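Ullari wall shelf, 189 cm: my review after one winter

I bought this shelf in November and I have now lived with it until March, so I think I can say something useful about it.

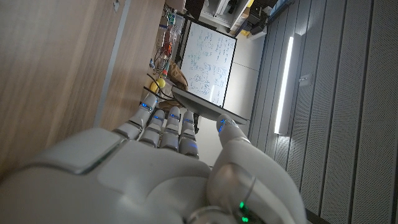
Why I bought it

My flat is small and the old bookcase from Vanags was too deep for the corridor. Every time I carried the washing I hit my elbow. I wanted something narrow, in real wood, and tall enough to use the wall up to the lamp. The Ullari is 189 cm high and 19 cm deep, and these two numbers decided it for me. I also looked at the Ballska, which is cheaper, but its boards are fixed and I own many large cookery books that need more height.

Delivery and parts

It came in one long, heavy parcel. The driver would not take it up the stairs, so my neighbour Thaís Vasconcelos held the other end. Please arrange a second person before the day of delivery, it is not a parcel for one.

Inside, everything was packed in paper and cardboard, with very little plastic. One corner of the top board had a small dent. I wrote to the shop and gave my order number, which ended in 3166, and they offered me a new board or some money back. I took the money. The dent is against the wall and I do not see it.

Putting it together

The instructions have drawings only, no words. Most of them are clear. Step 14 is not. It shows the back rail with the holes on the left, but in my parcel the holes had to be on the right, or the wall bracket did not meet them. I built it the wrong way, took it apart and built it again. If you have the same problem, put the rail on the floor beside the bracket first and look at the holes together.

You need a cross-head screwdriver, a drill for the wall and a spirit level. The hexagonal key is in the bag. The wall plugs are not, and this annoyed me, as it was already evening and the shops were closed. We needed almost three hours, with a break for soup.

How it is in use

The boards are strong. I have put dictionaries on the widest part and after four months I can see no bend. The narrow depth is good for novels and for boxes of photographs, but a big atlas stands out over the front edge by two fingers. I knew this before I bought it, so I cannot complain.

The surface was oiled by the maker, but very thinly. A cup left a ring in the first week. I rubbed the place with fine sandpaper and put on one coat of Skatach hard oil, and later I did the same with all the boards. The colour became a little warmer. It smelled strongly for two days, so do it when you can open the windows.

The movable boards rest on small metal pins. They sit tight, perhaps too tight, and to change the height I must knock the board softly from below with my hand. My friend Rosemarie Hollmann has the same model in her study and hers move easily, so maybe it differs from one shelf to another.

Noise: none. My old bookcase made a sound each time a lorry passed in the street. With this one I hear nothing, even at six in the morning when the bakery van comes.

What I like
The slim depth
Movable boards
Quick and polite answer from the shop
Hardly any plastic in the parcel

What I do not like
The drawing for step 14
No wall plugs in the bag
The thin oil on the surface

Would I buy it again?

Yes, but I would oil the boards before I put it together, when they are still flat on the floor and easy to reach. I would also wait for a sale, as the full price is high for a shelf that you must finish yourself. For a family with small children I would say the wall bracket must be used from the first day. The shelf stands well alone on my floor, but it is tall and narrow and a child can climb on it.

I give it four stars out of five. If somebody has found longer pins that fit the holes, please write it in the comments. I would like to hang a lamp under the third board and the pins are a little short for that.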